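Turnville Household Reuse Service
Home Posts Replies Media

A thread on crockery, glassware and kitchen items: what we accept, what we cannot accept, and how to pack it. We receive more enquiries on this subject than on any other, and the answers on our old leaflet are out of date. Please read to the end before bringing a box to the counter. 1/24

31 replies 58 shares

The service takes household crockery at two sites: the main counter at Lilmont Road and the smaller counter inside Plellivow Library. The library counter can accept one box per visit. Anything larger should go to Lilmont Road, where there is a ramp and short-stay parking. 2/24

Last year residents brought in 1,822 boxes of kitchen goods across both sites. Of these, 944 were passed on complete. A further 867 were passed on in part, with damaged pieces removed. The remaining 11 could not be used at all and were sent for disposal. 3/24

The middle figure is the one we would like to reduce. Sorting a mixed box takes a member of staff far longer than sorting a sound one, and the cost of disposing of broken ceramics falls on the service. 4/24

6 replies 14 shares

We accept: dinner plates, side plates, bowls, mugs, cups and saucers, serving dishes, jugs, teapots with their lids, glass tumblers, wine glasses and glass mixing bowls. Items do not need to match. Single plates and single mugs are welcome. 5/24

We also accept trays, cutlery, wooden spoons, colanders, measuring jugs and saucepans with firmly fixed handles. Saucepans without lids are accepted. Lids without saucepans are not. 6/24

We do not accept: anything chipped at the rim, anything with a visible crack, anything glued, or any non-stick pan on which the coating has begun to lift. A worn pattern is acceptable. A worn glaze, where the rough clay can be felt with a fingertip, is not. 7/24

Kitchen knives are accepted at Lilmont Road only, and must be handed directly to a member of staff. Please wrap each blade in card and tape it closed. Do not place knives inside a mixed box under any circumstances. 8/24

22 replies 40 shares

A number of residents have asked about older decorated ware. Some older glazes and painted decorations contain lead or cadmium, and we are not able to test for them. Pieces of uncertain age are therefore offered as ornamental only and are labelled accordingly. 9/24

If you know when an item was bought, please write this on a slip of paper and place it with the item. An approximate decade is sufficient. 10/24

On cleanliness: all items should be washed and fully dried before they are packed. The service has one sink, and it is in the staff kitchen. Damp items wrapped in newspaper tend to arrive with print on them, and the print can be difficult to remove from unglazed bases. 11/24

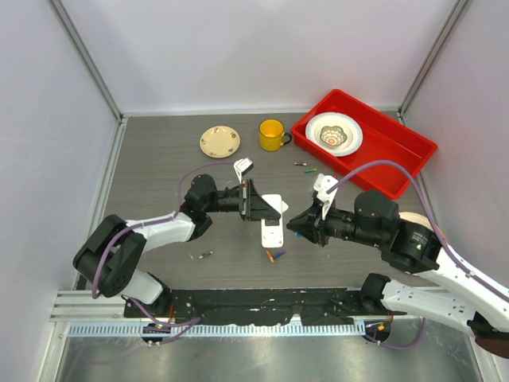

Plain paper is preferred for wrapping. Newspaper may be used for glassware provided the glass is dry. Bubble wrap is accepted and will be reused. We ask residents not to use shredded paper, as it cannot easily be separated from small items. 12/24

9 replies 17 shares

Plates travel best on their edges, with a sheet of paper between each one and a folded towel or several sheets of crumpled paper at the bottom of the box. Bowls may be nested in threes with paper between. Mugs should be wrapped singly and placed upside down. 13/24

Please put the heaviest items at the bottom and fill any gaps. A box that rattles when lifted is likely to lose at least one piece on the journey. 14/24

Boxes should be light enough for one person to lift without strain. If you are unsure, use two smaller boxes. Staff may decline to carry a box from a vehicle if they consider it too heavy, and we ask that this decision be respected. 15/24

Please label the top of the box KITCHEN and add the word GLASS where it applies. There is no need to list the contents. 16/24

12 replies 9 shares

Where the items go: most are made up into starter sets for households moving into a first or emergency tenancy in Turnville. A starter set for one person contains two dinner plates, two bowls, two mugs, two tumblers, a small saucepan and basic cutlery. Sets for families are made up on request. 17/24

Households are offered a choice of what is on the shelf wherever stock allows. Some prefer plain white ware and others prefer bright colours or patterns. For this reason we would ask residents not to hold back items because they think them old-fashioned. 18/24

Current shortages: cereal bowls, small saucepans and dessert spoons. We have a surplus of wine glasses, egg cups and gravy boats. These will still be accepted, but we may ask you to keep them at home until the spring if storage is full on the day. 19/24

45 replies 102 shares

Items not suitable for starter sets are sold from the Verhoeven Room, at the rear of the Lilmont Road site, on Wednesday afternoons. Prices are marked on the base in wax pencil. The pencil comes off with warm water and washing-up liquid. Payment may be made by card or cash – we cannot give change for large notes. 20/24

Broken crockery should not be placed in kerbside glass recycling. It melts at a different temperature from bottle glass and can spoil a whole load. The same applies to drinking glasses and ovenproof dishes. Small amounts should be wrapped well and placed in the general waste bin. 21/24

Larger amounts of broken crockery, for instance after a house clearance, can be taken to the rubble bay at the Plellivow recycling centre. Please remove all wrapping first. Gardeners may wish to keep a few pieces for drainage at the bottom of large pots. 22/24

18 replies 33 shares

We are not able to offer a collection service for kitchen goods alone. Where a furniture collection has already been booked, up to two boxes of crockery may be added at no charge, provided that the booking line is told beforehand. Crews cannot accept boxes which are not on their sheet. 23/24

Please do not leave boxes outside either site when it is closed. Rain softens the cardboard and the bases give way when lifted – several good dinner services were lost in this manner in January. Both counters open at 9.30 am, and the last box is accepted at 4 pm. 24/24

27 replies 61 shares

An addition in response to questions received this morning. Plastic plates and children's beakers are accepted if they are not scratched or stained. Baby bottles and teats are not accepted, whether used or unused.

A second addition. Slow cookers, kettles and toasters are electrical items and are handled separately. They should be brought to Lilmont Road with the flex attached and will be tested before they are passed on. Please do not pack them in the same box as crockery.

A third addition. Residents who would like their boxes or wrapping materials returned should say so at the counter when they arrive. We can usually empty a box within a few minutes, except on Wednesday afternoons, when we would ask you to call back the following day.

8 replies 12 shares
Show more replies
About Accessibility Privacy Contact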